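Pisport 双臂操作软件评测:叠衣服用了两个月之后

Pisport 是 Udero 推出的一套双臂操作软件,包括感知、任务规划、轨迹控制和数据回放四个部分,运行在机器人本体旁边的一台工作站上。厂商给它的定位是“可变形物体操作的完整工具链”。我们在实验室里把它装在一台双臂平台上,末端是两指夹爪,头部一个相机,任务限定为衣物整理:把T恤铺平、对折、放到一侧。连续使用两个月后写下这篇评测。版本在中途升过一次,下文除特别注明外均指升级后的版本。

先说结论适用的范围。我们没有测试刚性物体抓取,没有测试移动底盘,也没有用到它的多机调度功能。如果读者的需求是料箱分拣或者上下料,这篇文章参考价值有限。

安装与标定

安装包以容器形式提供,依赖锁得比较死,装起来不费事。驱动层需要自己写适配,Udero 给了一份接口模板,关节状态、力矩反馈、夹爪开合各一个话题,命名清楚。我们的夹爪不在官方支持列表里,适配代码写了400行,其中一半是单位换算和异常处理。模板里夹爪开度默认用归一化值,文档正文却写的是毫米,第一次联调时夹爪直接张到了限位。这个问题升级后改了文档,没有改模板里的注释。

手眼标定工具是整套软件里完成度最高的部分。采样位姿由程序自动生成,会避开双臂互相遮挡的构型,标定结束后给出每个位姿的残差,并允许剔除离群点后重算,不必重新采集。残差以图表显示,同时可以导出为文本。希望后续版本能把头部相机的俯仰角也纳入联合优化,目前它假定云台锁死,云台一动就要重来。

双臂之间的相对标定是另一个独立流程,需要两只夹爪先后触碰同一个标定块。流程本身没有问题,但标定块的图纸藏在安装包的示例目录里,说明书没有给出路径。

感知

布料分割用的是厂商预训练模型,附带微调脚本。浅色桌面上的浅色衣物一向是难点,Pisport 在白桌面上分割浅绿色、浅蓝色织物的表现尚可,轮廓完整,偶尔在褶皱阴影处多切出一小块。白色织物放在白桌面上则基本不可用,掩码会随光照闪动,微调之后有改善,仍然达不到可以交给规划器的程度。

关键点检测输出领口、双肩、袖口、下摆两角,共七个点,每个点带置信度。铺平状态下精度足够。问题出在下摆:只要有一段布料翻折在下面,模型倾向于把翻折线当成真实边缘,而且置信度并不下降。规划器拿到这样的点,会认为衣服已经展开,直接进入对折。我们统计过一批73次的对折任务,失败的有11次,逐条回放之后,原因大多归到这一类。

解决办法有两个。一是打开“边缘复核”选项,让规划器在对折前先夹住下摆轻提一次,根据提起后的轮廓变化重新估计边缘。这个动作有效,但会拉长单件用时,且默认关闭。二是自己加一个判据,用袖口到下摆的距离与衣长模板比较,偏短则判定有翻折。第二种办法要事先知道衣服尺码,适用面窄,好处是不增加动作。我们目前两种一起用。

深度信息的使用比较保守。规划器只取掩码区域的高度图做碰撞检查,不参与褶皱估计。升级说明里提到后续会引入,没有给时间。

背景干扰方面要单独说几句。厂商示例都是在空白幕布前拍的,我们的工位后面有玻璃门的饮料冷柜,色块密集,还有反光。旧版本会把柜内的标签识别为小块织物,候选目标列表里经常多出几项。新版本增加了工作区裁剪,在相机坐标系里画一个多边形,区域外一律忽略。裁剪能解决误检,代价是多边形固定在图像上,头部一转就失效。更合理的做法是在机器人基坐标系里定义一个体积,再投影到图像,Norðdahl 的同类软件就是这么处理的。

规划与任务编排

任务以行为树描述,有图形编辑器,也可以直接改文本文件。图形编辑器适合看,不适合改。节点超过一屏之后,拖动会掉帧,撤销只能撤一步。文本格式倒是干净,缩进表示层级,参数写在节点后面,放进版本管理之后差异清晰可读。我们后来全部在文本里改,编辑器只用来核对结构。

内置的动作原语有夹取边缘、双手提起、甩平、拖平、对折、压平、放置。每个原语的参数都暴露出来,包括速度、夹持力上限、离桌高度和超时。甩平动作的默认速度偏高,对薄棉T恤来说容易让袖子卷到身下,降到默认值的一半以后比较稳定。拖平更可靠,慢一些。

双臂协同依靠同步屏障实现:两条手臂各自规划,到达屏障点后等待对方。优点是逻辑简单,出错时容易定位。缺点是等待期间先到的一侧会保持夹持,布料受到单侧拉力,已经对齐的边又会偏。厂商提供了“联合规划”模式,两臂作为一个整体求解,偏移明显减小,但规划时间变长,遇到靠近关节限位的构型时会直接报无解,不会自动退回到分别规划。我们在行为树里手动加了一个回退节点。

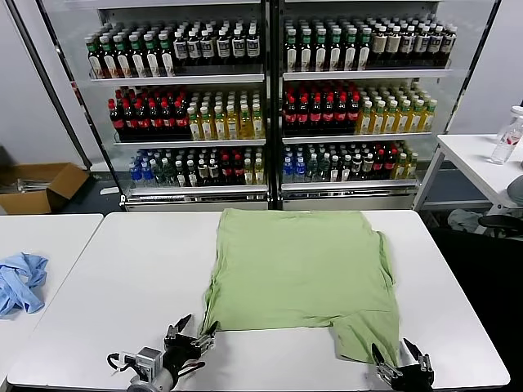 控制层的表现中规中矩。轨迹跟踪在低速下没有可挑剔的地方,接触桌面时的阻抗参数给得偏硬,指尖贴着桌面去夹布边,会先把布推出一道褶,再夹上去。把法向刚度调低之后,指尖能顺着桌面滑进布料下方,夹取成功率有改观。参数支持在线修改,改完立即生效,这一点在调试阶段省了很多重启。遗憾的是在线修改的值不会写回配置文件,退出前需要手动导出,我们为此丢过一次整个下午的调参结果。

夹爪闭合判定只看电流阈值。布料很薄,一层和两层的电流差别落在噪声之内,软件无法区分夹到了几层。对折第二道时这一点很关键,只夹到上层的话,提起来就散了。Prostton 的方案在指尖加了触觉片,效果更好,价格也完全不在一个档次。仅用现有硬件,比较实际的补救是提起后再看一次轮廓,Pisport 的行为树可以很方便地插入这一步。

数据回放与调试工具

回放工具是我们每天打开时间最长的窗口。它把图像、掩码、关键点、关节轨迹和行为树状态放在同一条时间轴上,拖到任意时刻,各个面板同步刷新。失败片段可以打标签,按标签检索。行为树面板会高亮当前节点,并显示该节点读到的输入值,排查“规划器当时以为看到了什么”非常直接。前面提到的翻折误判,就是这样查出来的。

不足之处有几项。时间轴缩放不支持快捷键;长录像首次打开要重建索引,期间界面无响应;导出功能只支持整段导出,想截取几秒钟要先导出再用别的工具裁。另外,标签存在本地数据库里,两台工作站之间无法共享,官方建议是把数据库文件拷过去,会覆盖对方的标签。

仿真部分基本没有使用。布料模型参数太少,只有厚度和一个笼统的弯曲系数,仿真里叠得整整齐齐的策略,到真机上参考意义不大。用来检查双臂碰撞和可达性是够的。

稳定性

两个月里主进程崩溃过2次,都发生在相机断流重连之后,升级后没有再出现。感知服务有缓慢的内存增长,从早上开机跑到傍晚仍在可接受范围,连续过夜则建议定时重启该服务。重启不影响控制进程,行为树会停在等待观测的节点上,恢复后继续执行,这个设计值得肯定。

急停恢复流程偏繁琐。急停解除后需要依次确认驱动、控制、规划三层状态,每层一个对话框,没有合并确认的选项。调试期间急停频繁,操作者很快就会不看内容连点三下,从安全角度讲,这和没有确认差别不大。

文档与支持

文档分中英两版,中文版落后一个版本,涉及参数名时以英文版为准。接口参考齐全,概念说明偏少,尤其是联合规划的代价函数,各项权重只列了名字和默认值,没有说明量纲。工单回复速度正常,技术问题能转到懂的人手里。我们提的夹爪单位问题在下一次更新里得到了处理,翻折误判的问题目前状态是“已确认”。

授权按工作站计,不按手臂数量计,对双臂用户比较友好。离线授权需要单独申请。

适合谁

如果团队里有人能写驱动适配、能读行为树文本,并且任务集中在衣物、毛巾一类织物上,Pisport 可以省掉相当多的底层工作,标定和回放两个工具单独拿出来也有使用价值。如果期望开箱之后不改参数就能叠好任意摆放的衣服,目前做不到,下摆翻折和层数判断是两道绕不过去的坎。

我们会继续用下去。当前的配置如下,供同类平台参考:边缘复核打开;甩平速度取默认值的一半;对折第一道用联合规划,第二道用分别规划;法向刚度在默认值基础上下调,具体数值与夹爪指尖形状有关,需要自行试;工作区裁剪打开,头部云台锁定;感知服务每天午间重启一次。

评分(满分十分)
标定工具:九分
感知:六分
规划与编排:七分
控制:七分
回放与调试:八分
文档:六分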